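2019-07-22

Second round of the marking paint test. In June I put the Plolletti yellow and the Veres white on steel screw heads, and both looked fine until Joris Van Acker cleaned the tray with alcohol. The yellow came off completely, the white only at the rim.
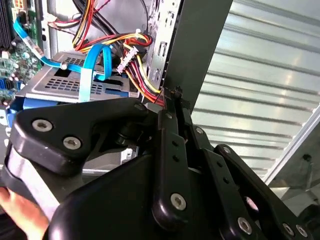 Paint line must cross from the head to the plate, otherwise it shows nothing when the screw turns. I made the new lines 6 mm long, with the thin brush. White is easier for my eyes than yellow in the evening, but the colour of the head also matters. Silver socket screws on matte black plates are the difficult case: a white line is very clear on the black and almost lost on the metal. For such places I will try the orange that Shufen Xu ordered.

Samples are on the shelf by the window, 54 pieces, labelled in pencil. Please don't move them, the order is important.

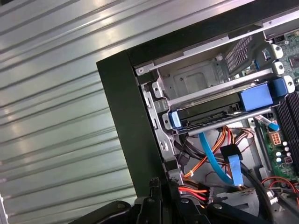

How long should the line dry before the alcohol wipe? Overnight, with the tray uncovered.

I first wiped too early and lost one row, my mistake. The rest got 200 strokes with a cotton cloth — slow work, Ward Leemans did half of it.
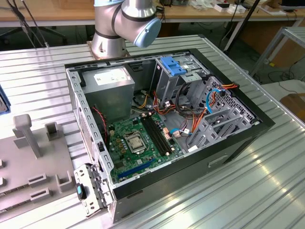 After the strokes the white was a little grey but still in one piece. Yellow has small cracks where the head meets the washer. Frans thinks the old grease was not removed well, and it is possible, I used the same cloth for many heads.

Next I degrease everything with a fresh cloth and sand half of the heads with 400 paper.

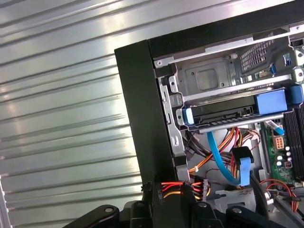

The sanded ones go in the left tray, the others in the right. Leonor Rebelo has the key of the paint cupboard until I am back. Orange is still not delivered.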